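Automation at the Rulden packing works

The Rulden packing works is a light assembly and packing site operated by Trokton, a maker of small household goods. The site unpacks, checks, and repacks kitchen and tabletop products before they go to stores. It is known mainly for the gradual change from hand packing to robot packing on its Zúñiga line, and for the work agreement that came with it.

Background

Before automation, the site had 100 people in packing jobs. Most worked standing at long benches, one product type per bench. A packer took an item out of its transport wrapping, looked it over for chips and scratches, put it in a store carton with its leaflet, and passed it on. Sore wrists and shoulders were the most common complaints, and turnover was high on the evening shift.

Larger boxes had been taped and stacked by machine for years. The smaller items were left to people, as they differed in shape and were easy to damage.

The Zúñiga line

The Zúñiga line, named after the street behind the building, has 13 packing cells. Each cell has a table, a robot arm, and a control program called Jondilau, which picks the grip and the order of moves for each product. A cell is taught a new product by a worker who guides the arm through the job several times. The arm then repeats the job while the worker watches and corrects it.

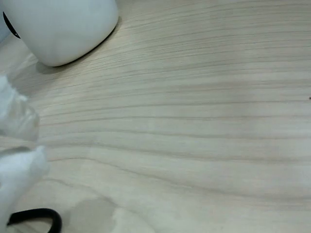

Soft wrapping has been the slowest part of the work to hand over. Plastic film and tissue change shape each time they are touched, and a grip that holds one sheet may slip on the next. Rounded, glossy goods cause a different problem, as reflections can throw off the system's estimate of where an edge is. Both kinds of work are still shared between arms and people. In a typical setup, a worker opens the wrapping and the arm does the lifting and placing.

Changes in jobs

Packing jobs at the site were replaced in part by a position called cell operator. An operator looks after up to three cells, clears stopped jobs, changes gripper pads, and teaches new products. The training course lasts 9 weeks and is paid at the normal rate. The work agreement bars layoffs tied directly to the line, but jobs left open by people who quit or retire do not have to be filled.

Operators lift less than packers did and walk more. Many former packers have said the work is easier on the body but harder to settle into, with quiet stretches broken by several alarms at once. Some also miss the talk at the benches, which were close together. The cells are spaced apart by floor markings and guards.

Pay was a point of dispute. Packers had earned a bonus based on items per hour, and the arms made that measure useless. It was replaced by a fixed skill supplement. The fastest packers lost money under the new system and most others gained.

Current use

The line handles 468 product types. Fragile sets, returns, and short runs are still packed by hand at the older benches near the loading dock, and operators rotate there one shift in four.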